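«Um computador de escritório raramente morre de velho»

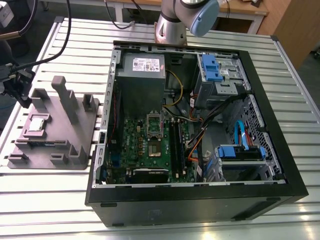
Torre de secretária aberta, sem o painel lateral.

Negócios
Entrevista

A Podier compra computadores que as empresas deixaram de querer, arranja os que têm arranjo e volta a vendê-los. No ano passado saíram da oficina 240 máquinas, quase todas para escolas de explicações, gabinetes de contabilidade e famílias. Shirin Bagheri, que fundou a empresa com uma sócia entretanto reformada, recebeu-nos no escritório do primeiro andar, por cima do armazém.

O negócio começou por acaso. Bagheri trabalhava no departamento de compras da Kemwood, uma distribuidora de material de escritório, quando lhe pediram que tratasse do abate de um lote de computadores. «O orçamento que me deram para os levar dali era mais alto do que o valor que tinham nos livros. Pagávamos para alguém levar máquinas que ligavam e funcionavam. Pedi para ficar com três e vendi-as em março, todas na mesma semana.»

Perguntamos-lhe porque é que as empresas se desfazem de equipamento em bom estado. «Os contratos de manutenção acabam, e quem decide não quer ter máquinas fora de contrato. Depois há o sistema operativo, que deixa de ter atualizações. A pessoa que usa o computador muitas vezes nem se queixava dele. Um computador de escritório raramente morre de velho. É substituído porque chegou a data.»

O que mais avaria, diz, são as fontes de alimentação, as ventoinhas e os discos mecânicos. O pó é responsável por uma parte grande das queixas de lentidão e de máquinas que se desligam sozinhas. «Chegam-nos aparelhos que estiveram anos debaixo de uma secretária, encostados à alcatifa. Limpa-se, muda-se a massa térmica, põe-se um disco novo e o cliente pergunta se trocámos o processador.»

Os portáteis são outra conversa. Thongchai Ratanaporn, responsável técnico da oficina, junta-se a nós a meio da manhã e fala do assunto sem grande paciência. «Numa torre, tiro o painel e chego a quase tudo com uma chave de fendas. Num portátil recente tenho a memória soldada, a bateria colada e parafusos de três feitios. Há modelos em que trocar o teclado obriga a desmontar o aparelho inteiro.» A oficina deixou de aceitar certas gamas por essa razão. Ratanaporn mantém uma lista dos modelos recusados, afixada junto à receção, e acrescenta-lhe nomes à mão.

A falta de peças é o problema de que ambos mais falam. A Podier compra a maior parte a um grossista, a Panicker, e o resto vem de máquinas sem arranjo, que são desmontadas. Os conectores e as caixas próprias de cada fabricante são o pior. «Uma fonte de tamanho normalizado encontra-se em qualquer lado», explica Ratanaporn. «Mas há marcas que usam uma ficha só delas, e quando aquela fonte deixa de ser feita o computador inteiro vai para a sucata por causa de uma peça barata.»

Bagheri defende que a lei devia obrigar os fabricantes a vender peças durante mais tempo e a publicar os manuais de serviço. Não espera muito das etiquetas com índices de reparabilidade. «O comprador particular talvez olhe. O comprador de uma empresa tem uma folha com o preço, o prazo de entrega e a garantia. Se o índice não estiver na folha, não existe. Eu fiz essas folhas durante anos e sei como são.»

A garantia é, aliás, o argumento que a Podier mais usa com os clientes. Cada máquina sai com 2 anos, por escrito, e a oficina fica com um exemplar de reserva dos modelos mais vendidos, para trocar no próprio dia. No início a garantia era de seis meses e as pessoas desconfiavam. «Diziam-me que, se eu confiava no computador, dava mais tempo. Tinham razão. Fizemos as contas às devoluções e podíamos dar.»

E os dados que ficam nos discos? Bagheri responde antes de a pergunta acabar. Os discos são apagados à chegada, com registo do número de série, e os que falham no processo são destruídos. A empresa que vendeu o lote recebe um certificado. «Já encontrámos discos com processos de clientes e com recibos de vencimento. Não abrimos nada, mas às vezes a pasta está no ambiente de trabalho, com o nome à vista. As pessoas acham que mandar para o lixo da reciclagem é o mesmo que apagar.»

Neste momento há 74 computadores à espera de diagnóstico, a maioria de um lote comprado a uma seguradora que mudou de sede. O armazém em Wavwood está cheio e Bagheri procura um espaço maior, de preferência com rampa. O atual tem quatro degraus à entrada, e tudo o que entra e sai passa por ali ao colo.

A outra dificuldade é encontrar pessoal. Ratanaporn aprendeu o ofício a consertar televisores e diz que os candidatos que aparecem sabem instalar programas, mas poucos pegaram alguma vez num multímetro. «Ensina-se. Demora uns meses. O que não consigo ensinar é a não ter pressa. Quem tem pressa força uma ficha, e depois tenho duas avarias onde tinha uma.»

Pedimos um conselho para quem tem em casa um computador de secretária parado. Ratanaporn sugere começar por aspirar as grelhas, com a máquina desligada da corrente, e ver se a ventoinha roda. Se ligar, vale a pena perguntar numa oficina quanto custa um disco novo e mais memória. «E guardem o cabo. Aparece-nos muita gente com o computador debaixo do braço e sem o cabo.»

Bagheri ainda usa no escritório uma das máquinas que trouxe da Kemwood. Tem disco e memória novos, e a tampa da frente é de outro modelo. Serve para as faturas e para o correio. Quando descemos, já passava do meio-dia e o motorista estava à porta com mais uma entrega, a perguntar onde a podia deixar.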